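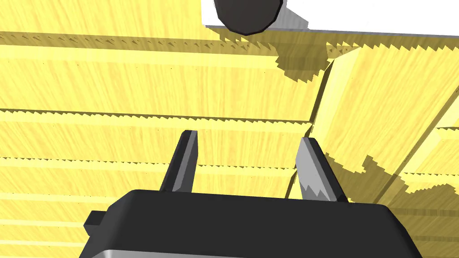 The arm at the Astham workshop: news from the simulator

Posted 10 May 2024

Since November our small group has been building a robot arm in the back corner of the Astham shared workshop, next to the drill press. Members who come in the evenings have seen the aluminum base on its bench and have asked when it will move. The base and the shoulder are ready, but the wrist is still waiting for a bearing, so most of our work this spring was done on a computer.

We drive the simulated arm with the same program that will later drive the real one. We call this program Norno, after the folder where the first version was saved, and nobody has proposed a better name. It reads a list of positions, plans the path between them and opens or closes the two fingers. In simulation a mistake costs only a restart. On the bench the same mistake could cost a motor, and we own no spare for the shoulder.

Our simulated camera looks from behind and above the gripper, over the dark housing and along the fingers toward the yellow wood. I prefer this view for testing, although it took me some evenings to get used to it. From the side, every grasp looks easy. From behind, one sees quickly if the fingers are not lined up with the block, and the correction can be made before the arm goes down.

The graphics are simple and I ask you to be patient with them. The shadows have edges like a saw, and one of them runs over the lower half of the right finger. We tried a finer shadow setting, but on the old workshop computer the program became so slow that we returned to the coarse one. For planning movements it makes no difference. For the camera software it may make one later, and we will have to test that with real light.

What we learned about the fingers

The fingers follow the Yordanov pattern, which was already in the workshop files when we began. They are thin blades with a narrow flat tip. In our tests they go well into small gaps, but they hold a wide block badly if they meet it near a corner. The block then turns between them and falls. We made two changes. The first is a slower closing speed for the last part of the movement. The second is a small pad for the inner face, which exists only as a drawing for now. If somebody has experience with casting soft rubber, we would be glad to hear from you.

The other difficulty was the height of the table. In the simulator I had measured it from the floor, and Norno expected it from the base of the arm. For two weeks the arm stopped in the air above every block and closed its fingers on nothing – I looked for the error in the motor code, where it was not.

What comes next

The bearing is ordered from Hillel, together with the screws for the wrist plate. When it arrives we will need one long evening for assembly and 2 helpers with steady hands. After this we will run the arm at low speed, without any load, with the emergency switch in reach of the person who watches it. Please do not touch the arm or its cables when the red tag is on the bench, also when it looks switched off.

The wiring notes and the finger drawings are in the blue folder on the shelf over the bench. Corrections are welcome – please write them in pencil, because I copy them to the computer files afterward.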